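Lomville Death Notices: Data Card

Summary
This dataset holds 4,000 transcribed death notices and obituaries from the Lomville area, with family relationships marked by hand. It is meant for genealogists, local history groups and people who build name-matching tools. Version 2 replaces the first release in full. The two versions should not be mixed, as record numbers were reassigned.

Maintainers
Hjørdis Westerberg (transcription, relationship coding)
Tien-fu Lai (file format, release scripts)
Contact goes through the issue tracker.
Last updated: Aug 25, 2026

Files
notices.csv: one row per notice
people.csv: one row per person named in a notice
relations.csv: one row per stated relationship
places.csv: place names as printed, with a normalized form
CHANGES.txt: list of corrections since version 1

All files are UTF-8 with comma separators. Line breaks inside a notice are stored as a single space. Paragraph breaks are not kept.

Fields in notices.csv
notice_id: integer, stable within a version
text: full text as printed, including misspellings
death_date: ISO format, blank if not stated
birth_date: same
service_type: funeral, memorial, graveside, private, none stated
truncated: 1 if the source clipping is incomplete, otherwise 0

Fields in relations.csv
from_id, to_id: keys into people.csv
relation: one of 18 codes (see codes section of CHANGES.txt)
status: survived_by, preceded_by, unclear
basis: stated or inferred

Coding rules
Maiden names in parentheses go in the birth_surname field of people.csv. Nicknames in quotation marks go in nickname and are removed from given_name. A spouse listed in parentheses after a child's name, as in "Ellen (Mark)", is coded as spouse with basis set to inferred. Stepchildren are coded as such only where the notice uses the word. "Special friend" and "companion" share one code. Pets are left out of people.csv but remain in the text.

Known problems
238 notices have truncated set to 1. Most of these break off in the list of grandchildren, so counts of descendants will be too low.
Notices that appeared in more than one edition were merged by Wing-sze Hsueh using name and death date. Pairs with different spellings of the surname may still be present as duplicates.
Ages are not corrected. Where the printed age disagrees with the dates, all three values are kept as printed.
December notices are overrepresented, as the clipping folders for that month were the most complete.

Privacy
Street addresses and phone numbers were replaced with [removed]. Living relatives are named as they were in print. Requests to withhold a name are handled by row and take effect in the next release.

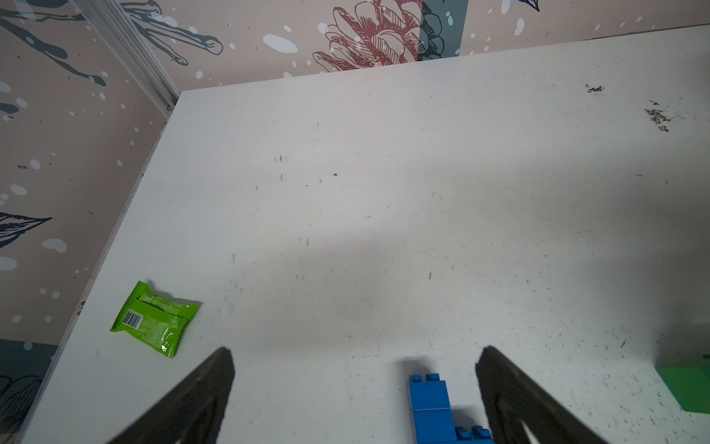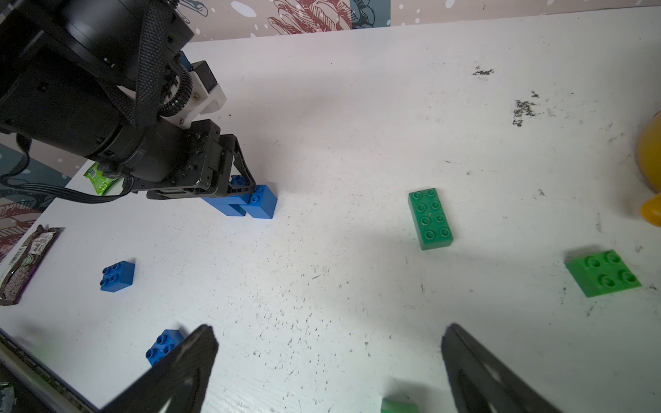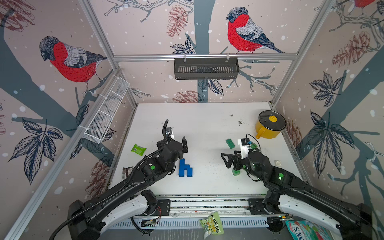
Can relations.csv be loaded straight into family tree software?
It needs to be converted first. Most programs expect family groups, and relations.csv stores single pairs. Join it to people.csv on from_id and to_id, drop the rows with status unclear, and then build the groups from the parent and spouse codes. Rows with basis set to inferred should be checked against the notice text before they are merged into an existing tree.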